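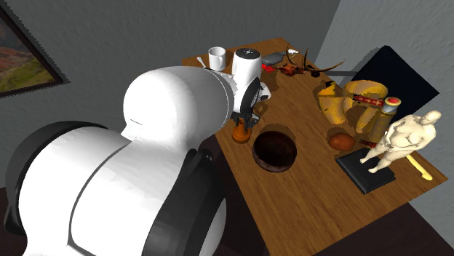 Call for participants: character page editors, Brarkadow Wiki

Search this wiki

April 2019

Brarkadow Wiki is looking for 12 volunteer editors to work on the character section. The wiki covers the Brarkadow animated films, the television series and the tie-in picture books. It currently holds 2269 articles, of which 281 are marked as character pages in need of revision. The work is unpaid and done online.

Background

Most of the character pages were written while the first film was the only source. When the series began, new material was added to the end of each page without changes to the older text. As a result, many pages contradict themselves. The page for Bellent gives her as an orphan in the introduction, as the ferryman's niece under "Family" and as the ferryman's daughter under "Season 2". The third statement is correct for the series and wrong for the books. Readers have no way to tell which version they are looking at.

A new page layout was agreed in February. It separates the film, series and book versions of a character under their own headings, each with its own list of relatives, allies and enemies. The layout now has to be applied by hand. A script was tried on the minor villagers of Dakville and merged several of them into one page, so no further automatic edits are planned.

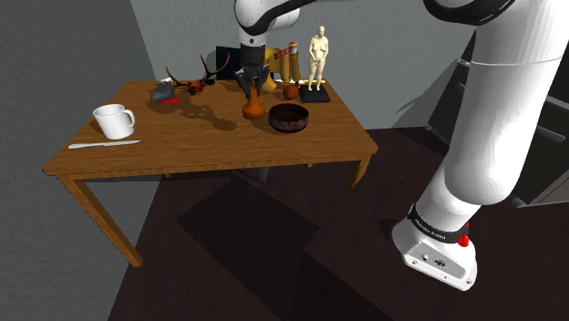 Georgiev, Character Section Editor

What the work involves

Each editor takes a batch of pages and keeps it until the batch is finished. For each page, the editor will:

- rewrite the introduction so that it states who the character is, what species, and in which film or episode they first appear
- move existing text under the correct version heading
- add an episode or page reference to every statement about family, age or death
- remove guesses, including guesses that later turned out to be right, unless they can be referenced
- check that the names of voice actors match the closing credits of the release being cited
- list alternate names and spellings used in the subtitles

Plot summaries are written in the present tense. Events that take place before the first film are written in the past tense. Quotations go on the separate quotations page and should not be used to fill out a short biography – a short page is acceptable.

Who can take part

You need access to both films and to at least the first season of the series. Access to the picture books is useful but not required; book sections can be passed to another editor. Previous wiki editing is helpful. Applicants without it will be given a practice page first and asked to correct it once before receiving a batch.

You should be able to write plain, correct English and to follow the style guide when you disagree with it. Objections to the guide are handled on its talk page, and edits made ahead of a decision will be reverted.

Editors who work only from the dubbed versions are welcome, but should say so when they apply. The dubs change several family relationships, and Dakville has a different name in two of them. Those pages are checked by a second editor before they go live.

How to apply

Leave a message on the Character Section talk page under the heading "New editors". State:

- your user name and how long you have had the account
- which films, seasons and books you can check directly
- which characters you would prefer, and any you do not want
- one existing character page that you think is wrong, and the reference that shows it

The last item matters most. A single well-referenced correction is enough, and it can be a small one – a wrong episode number will do. Applications without it will not be read.

Batches are given out in the order that applications are accepted. The Bellent page and the pages for her immediate family are already assigned.

46 shares
9 comments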